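Aven Cell 4: Setup and Upkeep Notes

Maintained by Athina Kalogeropoulos and Enda Ó Conaill. Last revised 4 June 2020.

Scope

These notes cover the two-arm tabletop cell used for the frame-wiping task in the Flullum collection. They are for whoever sets up the cell, keeps it running or puts it back together after a repair. Data format and loader code are in the Flullum repository and are not repeated.

Hardware

Two black arms on a shared aluminum rail at the front of the table. Each arm has its own mounting plate. The enclosure is aluminum extrusion with gray woven panels on three sides. There is one fixed camera for the whole workspace and one small camera at each wrist. Control software is Jalto, running on the bench machine.
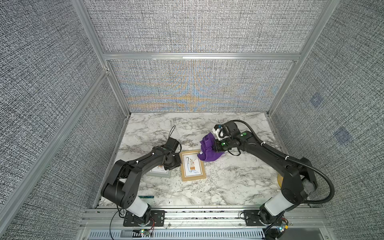 Fixed camera view. Right arm holding the purple cloth, picture frames on the table.

Startup

1. Check that both mounting plates are tight on the rail. Use the 4 mm hex key and go over the bolts in a cross pattern.
2. Park both arms by hand before power goes on.
3. Power the left arm, then the right. Jalto numbers the arms in the order it finds them, and swapped arms will mirror every recorded episode.
4. Run the homing routine and wait 60 seconds before the first move.
5. Open all camera streams. Reject the session if any of them drops below the rate set in the config.

Wrist cameras

The wrist cameras sit close to the fingers and get knocked. After a knock, put the fingertips on the calibration block and compare the view with the stored reference. If the tips have moved in the view, loosen the bracket, reseat the camera and rerun the hand-eye routine. Do not correct the offset in software. Edin Mujić tried this in February and the error came back in a different spot every time the wrist rolled.
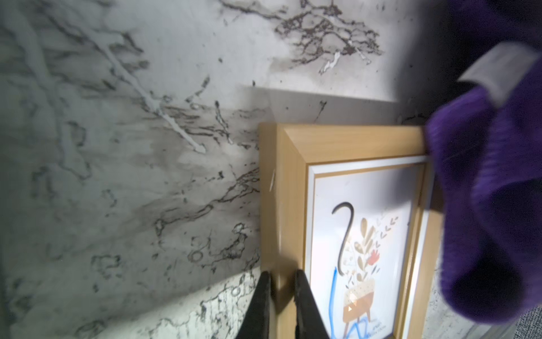

Exposure is locked per camera. The white tabletop pulls auto exposure down far enough to lose detail in dark objects, so leave it off even when the room light changes. Re-lock after replacing a camera; the replacement units ship with auto on.

Grippers

Cloth work is harder on the fingers than rigid objects. Lint collects at the base and adds drag when they close. Clean both grippers at the end of each session with a dry brush – no solvent.

The close-force limit for cloth is 91 in Jalto units. Higher values hold no better and warm the motor. If the cloth slips at 91, inspect the finger faces before touching the limit. 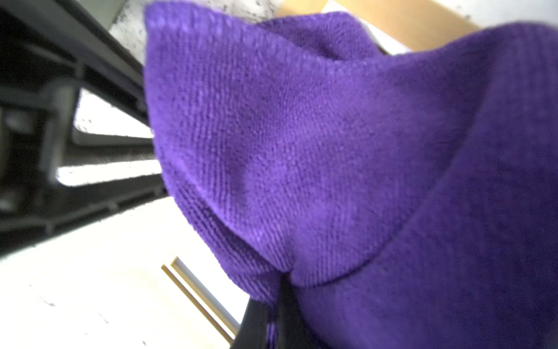

Finger pairs are replaced after around 900 grasps, or earlier if the faces look polished. Always change both fingers of a pair. Spares come from Stojanovska and are kept in the drawer under the bench machine. Write the change in the cell log with the arm side.

Cables

Leave a loop of slack behind each shoulder. Replace cut ties the same day. A tie that is too tight at the elbow shows up as a following error on that joint well before the cable fails.

Known issues

- Right arm reports a false overload at full reach. Clear it and continue. Velimir Grgić has the ticket.
- Homing sometimes stops at the wrist joint. Power cycle that arm only – the other one keeps its zero.

Contact

Ankica Berisha for access and spare parts. Athina for anything in this file.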